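Flokcombe build diary, the gallery page

Welcome in, and thank you for scrolling this far down the site! If you have been following along since May you will know that Flokcombe is our shared workshop, and that a handful of us have been building a pair of hand-held grippers there in the evenings, mostly on nerve and leftover filament. The idea came from Heike Schwerdtfeger, who wanted a small arm at home to do kitchen jobs and didn't fancy programming each one by hand. So you do the job yourself, wearing the grippers like a pair of very chunky mittens, and the arm (ours is called Kokach, and it has its own page) learns from what you did.

I always promise to write less on these pages and then I don't, so do skip down to the pictures if you've come for those. We call this version Nisetti, after a long evening of worse suggestions. The version before it was the Yurt, so named for the shape of its first housing, and anyone who tried to hold a cup with it will remember how that went. The finger pads are what changed most. We went through 17 pairs in different shapes and stiffnesses before settling on the cupped ones with ribs inside, and I still have the rejects in a biscuit tin if anybody would like some.

The kitchen job we have been fussing over is the microwave one: door, glass plate, turntable, door again. It sounds like nothing at all until you try it with two rubber fingers on each hand.

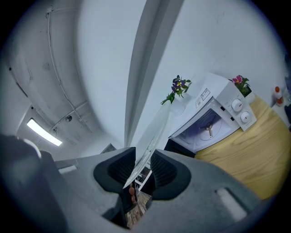 The glass plate between the two pads, with the microwave up on its wooden table.

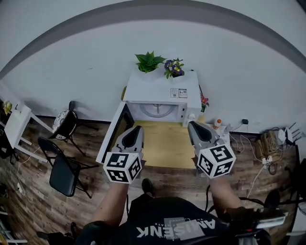 Both grippers in hand with their marker cubes on top, and the microwave door wide open.

Glass is a funny thing to practice on. With a mug or a sponge you can be quite sloppy and the pads will forgive you, but a plate wants to swing around the point where you've got hold of it, and you find yourself squeezing harder and harder until your thumb complains. Heike's trick is to take it a little off center and let the weight settle before moving. I resisted this for weeks – I like to grab things and go – and then tried it her way and had to admit it was much nicer on the wrist.

Our target for each job is 40 good runs, and the plate now has 43, so it gets a rest and so do my forearms. Next on the list is a lidded pot, which I'm looking forward to a bit less, as the knob on the lid is tiny and the pads are not.

A few people wrote to ask about the marker cubes. They are printed in white, one for each gripper, and the patterns are stuck on afterwards with plain glue stick. Do let it dry overnight and press the corners down well. I lifted one with my sleeve on the very first try and spent the rest of the evening scraping paper off plastic.

The print files for the pads are on the downloads page, along with the screw list. If you build a pair, please send us a picture, even if it's wonky – ours certainly were!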